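okay so I finally watched Skarden, after months of everyone telling me to, and I have a lot of feelings, so please bear with me because this is going to be a long thread and I am typing it on the couch with one thumb (the other hand belongs to the cat)

first thing: if you only saw the trailer you probably think it's a heist movie. there is a heist in it! it takes up maybe the last half hour. the rest is two brothers driving a bread truck around a harbor town and not talking about their dad, and I could have watched three more hours of that

the company they're robbing is called Vedico and I love that we never find out what Vedico makes. there's a sign, there's a parking lot, there's a woman at the front desk eating soup. the older brother worked there for years and he can't explain it either

and the money! the whole plan is for 3110 dollars, which is what they still owe on the truck. that's it. they could take so much more and the younger one keeps saying so, and the older one gets this look on his face like he's been asked to spit in church 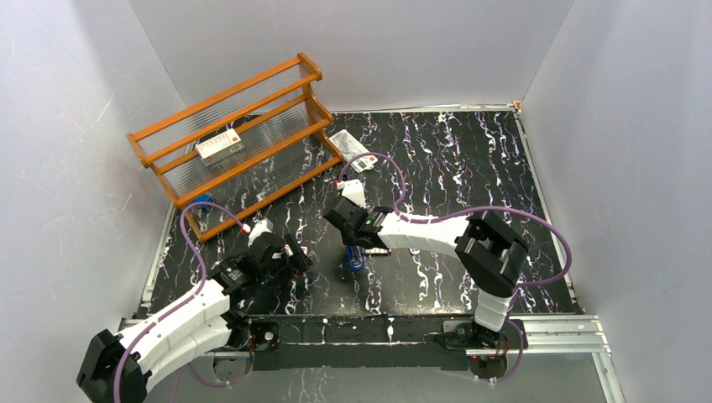 Clenmont, Fri 12 July

back again, slept on it, went to see it a second time at the little theater downtown (80 seats, more than 5 of them broken, I love that place with my whole heart)

what I missed the first time is how much of this movie is about doors. the brothers never walk into a room together. one goes in, the other hangs back in the hallway and pretends to check something. then in the vault they have to go through side by side, because that's how the lock works, and I just started crying into my popcorn like a fool

also the name on the truck! Hafþórsson, painted over twice, and you can still read it under the new paint when the headlights hit it. it's the family name, they changed it before the story starts, and the movie says one line about that and moves on. I wish more movies trusted me that way

small complaint, because I promised myself I'd be fair: the cop subplot doesn't do much. he's a nice enough guy and he has a good coat, but every time we cut to him I wanted to get back to the bread

somebody in my replies said the ending is a cheat. I get it, I really do, but the last shot is the odometer, and it only has 394 more miles on it than in the opening. so they didn't get very far, did they? wherever you think they went, they went somewhere close to home, and I find that so sweet and so sad at the same time

anyway it's at the theater through Sunday and then I think it goes to streaming in October. bring a friend, or a brother if you've got one, and get something to eat first because you will want bread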